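Galla opens home robot training to remote operators

Galla, the Varnia robotics firm, said in January that it will let remote operators teach household tasks to its two-fingered arms. Until now, all of the company's training was done by people standing next to the robot and guiding it by hand.

The operator moves a handheld controller, and the arm copies the motion. Each attempt is saved as one demonstration, from the first reach to the release. The company has 1307 demonstrations so far, most of them recorded on ordinary tables in ordinary rooms.

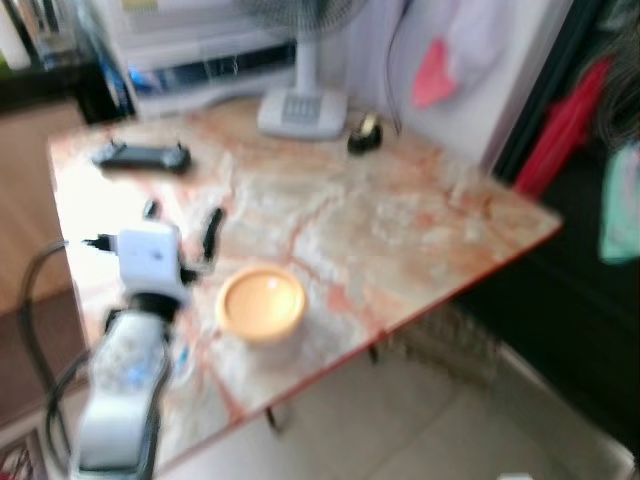
Small round household items make up the first task group. An operator has to bring the fingers in from the side, close them, lift, and set the item down again. Galla says new operators need 3 hours of practice before their attempts are good enough to keep.

The arms run on control software called Hsueh, which also flags attempts where the arm stops or changes direction too often. Those are sent back to be done again.

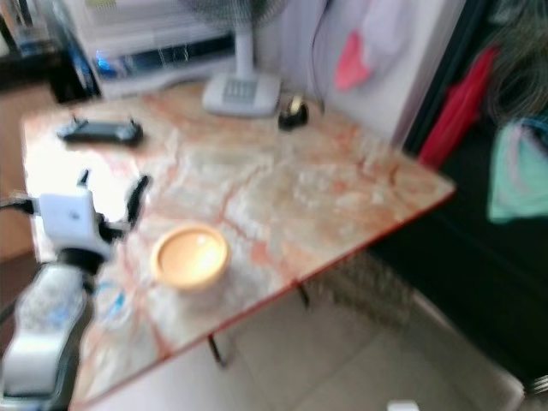

Photo: Galla

Hand guiding will stay in use for tasks that need a careful push or twist, such as opening a jar. The company said remote control is faster to set up but gives the operator less sense of how hard the fingers are pressing.

A second site, in Gustov, will start with 6 arms and 12 operators working in shifts. Galla did not say when the trained arms would go on sale.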